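Looking after your Lako hand-held grippers: your questions answered

These are the things we're asked most often by people who keep a pair of Lako grippers in daily use at Cestcombe. If yours isn't covered, ring the bench on extension 879 and one of us will gladly talk it through with you.

How often should I clean the fingers?
At the end of every session, please, even a short one! A soft cloth with a little plain water will do nicely. Go gently along the inside of the curve, where fluff likes to gather.
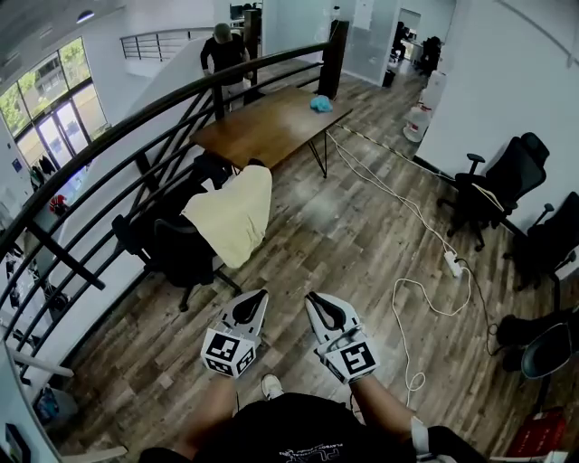 Can I use a stronger cleaner on the bodies?
We'd rather you didn't. Zestbridge wipes are fine on the plastic, but keep them well away from the printed markers, which go shiny and become hard for the cameras to read. If a marker has already lifted at a corner, don't glue it back down (we have all been tempted), just ask for a fresh sheet, part 520.

How do I check that both grippers are being tracked?
Hold the pair out in front of you, open and close each one slowly, and watch the two traces in the Tan software. If one of them jumps about, check its cable first, then the markers.
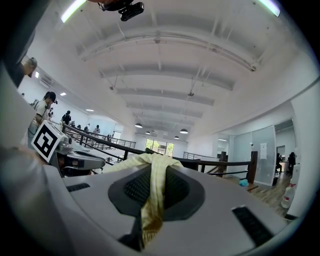 What should I look at before I send a gripper in for repair?
Start with the camera mount, as a loose one causes more bother than everything else put together. Give it a very light wiggle, and if it moves, nip up the screws by hand and try again. While you're there, have a look at the mesh grille in its oval recess on the body, and lift away any cloth that has ended up draped across it before you wipe round the edge. Check the slots for crumbs too.

How long do the finger pads last?
Oldřich Sýkora, who looks after our spares, had one set go to 2,035 hours, though he'd be the first to tell you to swap yours in May with everybody else's. Fresh pads come in packs of 2, and you'll want to fit both at once so that the grip stays even.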